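Over-sink dish rack

An over-sink dish rack, also called an in-sink rack or basin rack, is a frame that holds washed crockery above or within the bowl of a kitchen sink so that water runs off into the basin. It is distinguished from the countertop rack, which stands on a tray beside the sink, and from the wall-mounted or cabinet rack, which is fixed above it. Racks of this type are common in kitchens with a large single bowl, and are often used alongside a dishwasher.
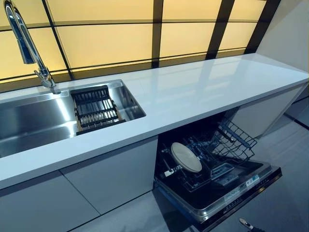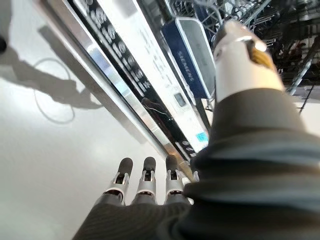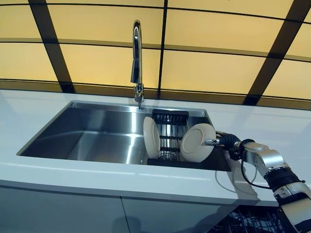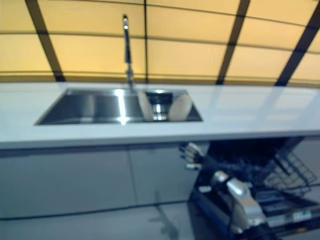
Terminology

Usage varies between manufacturers and retailers. "Drainer" is the usual word in British shops for any rack on which dishes are left to dry, while "draining board" refers to a sloped or grooved surface next to the bowl. The term "roll-up rack" is applied to a version made of parallel rods joined at the ends by flexible strips, which can be rolled and put in a drawer. Rigid racks with upright dividers are generally sold as plate racks.

Construction

Most over-sink racks consist of metal rods held between two side rails. The rods may be bare stainless steel or coated steel. Rails are made of metal, wood, bamboo, silicone or moulded plastic. Wooden and bamboo rails need to be wiped and allowed to dry, as standing water causes them to darken and may open the joints.

Three methods of support are in general use. In the first, the ends of the rack lie on the worktop on either side of the bowl. In the second, the rack sits on a ledge formed in the wall of the sink. In the third, it stands on feet on the floor of the basin. The second method requires a sink made for the purpose, and racks of this kind are often supplied by the sink manufacturer as an accessory. Extending arms are fitted to some models so that a single rack will suit bowls of different widths.

Use with undermount sinks

An undermount sink is fixed beneath the worktop, leaving no raised rim around the opening. A rack laid across it rests directly on the worktop, and rubber ends are usually fitted to prevent scratching and slipping. Water can be wiped from the counter straight into the bowl, and for this reason many such kitchens have no separate draining board. A rack that covers only part of the opening leaves the remainder free for rinsing and for filling pans. With a pull-down tap, the spray head can be brought over the plates in the rack for a final rinse, provided the hose is long enough to reach them.

Placing of plates

Plates are stood on edge, with a gap between each and the next. Flat plates lean at a slight angle and are held by dividers or by the rods themselves. Bowls are placed face down or steeply tilted, as water otherwise collects in them. Heavy items are placed nearest the supported ends of the rack.

Use with a dishwasher

Households with a dishwasher commonly keep a small rack for items that are unsuitable for machine washing, including wooden utensils, some knives and hand-painted ware. The rack also serves as a holding place for plates that have been rinsed and are waiting to be loaded, and for pieces which come out of the machine with water lying in the foot ring.

Manufacture

Several smaller firms have specialised in the product. Bitero produced a rigid rack with 8 plate divisions, later offered in a folding form. The Olteanu workshop made racks with hardwood rails in batches of 200, and its output in the final year of production was 4,000. The Steltel pattern, with coated rods and removable rails, was adopted by other makers and remained in the Grinevlow catalogue after the original firm had ceased trading.

Care

Racks are washed in warm water with ordinary washing-up liquid. Lime deposits form where the rods meet the rails and can be removed from stainless steel with diluted vinegar, followed by a clean water rinse. Coated rods should not be scoured, as damage to the coating exposes the steel beneath to rust. Roll-up racks should be fully dry before they are stored.

See also

Draining board
Plate rack
Tea towel
Undermount sink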